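Storing and Handling 16 mm Prints at Home

Workshop notes, Butmont Film Society

These notes cover prints kept in a house or garage between outdoor and small-hall screenings. They assume acetate stock, a pair of rewinds and a bench. Polyester stock is dealt with on the Revton sheet.

Cans

Store reels flat, no more than 6 cans to a stack. Vented plastic cans are preferred for acetate. If a steel can has rust on the inside lip, discard it. Do not tape the lid shut. Label the edge and the lid with title, reel number and the date of the last inspection. Paper leader notes and old shipping slips go in an envelope outside the can.

Location

An interior closet on the ground floor is better than an attic or a basement. Keep the relative humidity under 44 percent if the house allows it. A dial hygrometer from the hardware store is good enough when checked once a year against a salt test: damp table salt in a bottle cap, sealed in a bag with the dial overnight, should bring it to 75. Write the error on the back of the dial.

Bring cold prints up to room temperature in the closed can before opening. A 1600 ft reel needs overnight. 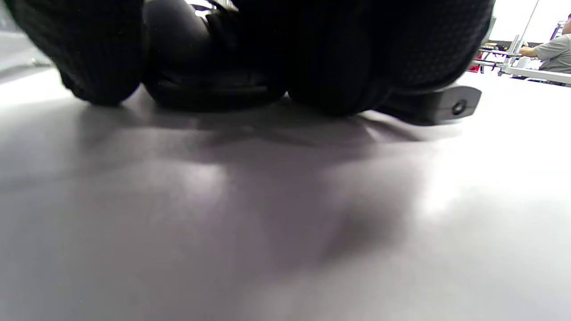 Cleaning starts at the head of the reel, with the print wound emulsion in and the tension kept light enough that the rewind arm turns with two fingers. Fold a lint-free cloth twice, dampen it with film cleaner and pass the film through at walking pace. Refold every 50 ft. The bench top should be smooth and matte, like the gray tabletop in the photo, as grit is easy to find on such a surface and there is no glare when checking edges. Wipe it down before each reel. Open a window; the cleaner fumes are heavy.

Splices

Check each splice by flexing it gently between thumb and finger. Replace any that click or lift at a corner. For tape splices, cover both sides and trim the perforations clean. Cement splices more than a few years old on a dry print should be remade. Keep a log by footage. Nabil Tarawneh's log for the Genside print runs to 3,183 ft over two reels and gives the position of every repair, so the projectionist knows where to listen.

Vinegar odor

Isolate the reel at once and change to a vented can. Acid test strips are left in the closed can for 24 hours at room temperature. Anything past the second color step is projected only after a shrinkage check. At 1 percent shrinkage, retire the print.

Transport

Carry reels upright in a fiber case with the strap buckled. Do not leave the case in a parked car. Prints borrowed from the Quách collection go back tails out, not rewound.

Questions on splicing tape stock to Nhung Diệp at the bench.

Revised October 1999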